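TOLUDTHORPE HOUSE RESIDENTS' ASSOCIATION
Furnishings and Common Rooms Meeting
Minutes, May

Present: Maksym Fedoruk (chair), Maricica Tănase (minutes), and representatives of the second and third floors. Apologies were received from the first floor.

The meeting was called to order at 6:30 p.m.

1. Previous minutes
The minutes of the April meeting were approved with one correction: the hallway lamps were supplied by Koval, and the invoice has been amended.

2. Budget
The balance of the furnishings account stands at $3,375. Mr. Fedoruk reported that $193 remains owed to Salix for wallpaper paste and lining paper. Payment was approved.

3. Wallpaper
Members discussed whether the floral damask paper in the craft room should be continued into the corridor. The third floor preferred plain paint — the pattern was felt to be heavy for a narrow space. Ms. Tănase will obtain a price from Tivomell for about 80 feet of corridor wall. The craft room itself will stay pink and cream.

4. Craft room worktop
It was agreed that small items should be kept in trays when the gray marble-patterned worktop is in use. Clear containers without lids are to be placed inside a tray and not directly on the surface. The blue plastic tray was accepted as the standard pattern, and 4 more will be ordered.
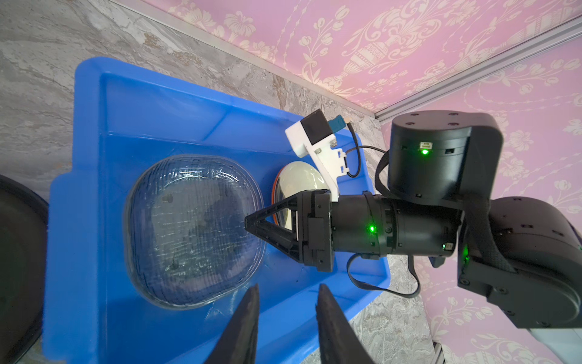
5. Storage labels
Labels for the clear containers were deferred to the next meeting. Ms. Tănase will bring samples.

6. Other business
A request for later opening hours was noted. No vote was taken.

The meeting adjourned at 7:40 p.m.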